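Jandside Small Objects Room – Progress Report, January 2022

We have had a very good few months, and I'm glad to be able to report that the Tirkia grant is now mostly turned into shelves, bins and sorted things! When we last wrote to you the donated toys and desk pieces were still in sacks in the hallway. The first 300 have now been sorted, labeled and given a place, and 22 bins are full.

Sorting goes by size first and color second. We tried it the other way around in the fall and kept ending up with bins that wouldn't close. Small pieces with odd shapes (anything with bits sticking out in more than one direction) get their own bin, and that bin has become everybody's favorite – people stop and pick things out of it on their way past.

The room itself is finished apart from the second shelf unit, which Weldu is delivering. We spent less than planned on paint and would like to move the remaining $400 to lidded bins, if you agree. The Prorlow branch has also offered us 19 more sacks, and we would love to say yes to all of them. 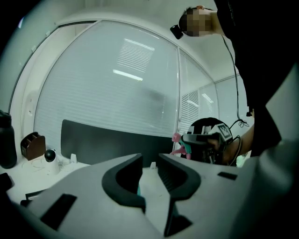

A small pink and teal piece held at the tip of a gripper.

Still to do before March: put up the second shelf unit, relabel the green bins, and write the short handling guide we promised you. The draft is half done and we'll send it along with the receipts.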